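The Table by the Brick Wall

I've been meaning to write about small tables for months now, and what finally pushed me into it was a reader in Brivville (hello, Tetteh Addo!) who wrote in July to ask how I decide what gets to stay out and what goes in a drawer. The short answer is that I don't decide very well. The long answer is the rest of this item, so get comfortable.

My rule, if you can call it one, is to start with whatever stands up tallest and work down from there. Tall things go to the back, up against the wall, and then you find out how much table you have left. It sounds so obvious written down, but I spent years putting the pretty little things out first and then shuffling them every time something big needed a spot.
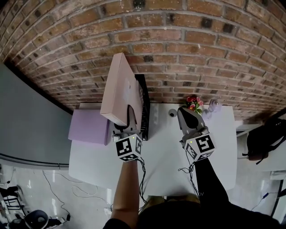 The dish rack is my favorite trick of the lot. I don't mean for dishes - I mean for anything thin that won't stand up by itself. Folders, trays, cutting boards, the flat parcels that pile up by the door. A black one looks great against red-brown brick, and a flat pink box in front of it looks even better. I know pink and brick shouldn't work together and I will argue with anyone who says so!

Lavender foam is another thing I've come around to. I used to throw out every piece of packing foam that came into the house, and now I keep the nice flat ones to put under anything that might scratch. Stoica, the little hardware shop I'm forever going on about, sells offcuts from a bin by the register and I can't walk past it.

And flowers, yes, the artificial kind. Red and pink with green leaves, near the back edge, where they stay out of the way of your elbows. I've had three emails telling me fake flowers are tacky. I've had one telling me they're a fire hazard, which I did look up, and then I got distracted and bought more. 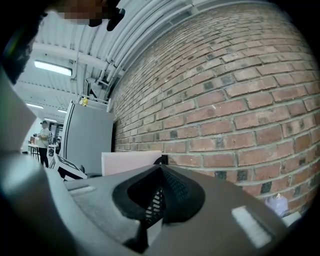 2,370 characters - 2 minute read

Back to Tetteh's question, the part about bare brick. He has a whole wall of it and wanted to know if he should paint. Please don't! All those oranges and rusts and the odd nearly black brick do more for a plain white table than any paint I've tried, and I've tried plenty. If the room feels dark, look up first. A white ceiling and good bright lights will get you most of the way there, and even pipes along the top of the wall stop bothering you if they're white too.

Next time I'm finally getting to the Bandidano shelf, which has been sitting in its carton in my hallway while I step around it. Send me your small tables in the meantime, the messy ones especially.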